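Progress report to Zillevcombe, second period
Prepared by Souad Mahrous, November 7, 2022

Work on the shutter and cabinet line at Cerirano continued as planned. The gripper programs are now tested in simulation before they reach the floor. Four operators have finished the 18-hour course and can edit a pick routine without calling Bidov.
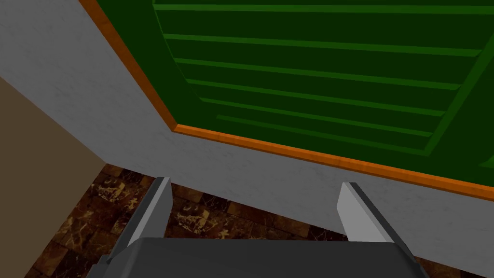
Shift patterns have not changed. Lifting has been taken out of two job descriptions, and inspection and restart duties have been added. Pay grades for the new duties are still open with personnel. Tarek Benjelloun will bring a proposal before the February review.

We asked the day crew for comments in writing. Most concerned the restart procedure, which sends people back to the main panel after every stop. A second restart point has been ordered.
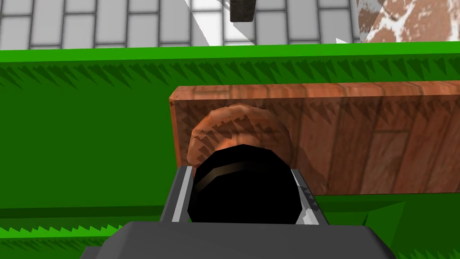 Renato Cruzado wrote that his back is better but the day feels longer, and that he would like to rotate between inspection and programming every week instead of every month. Weekly rotation starts on the day shift first. The night crew will follow once Adebayo Okonkwo has trained a second lead.

Spending is within budget. Training for the next four operators is booked.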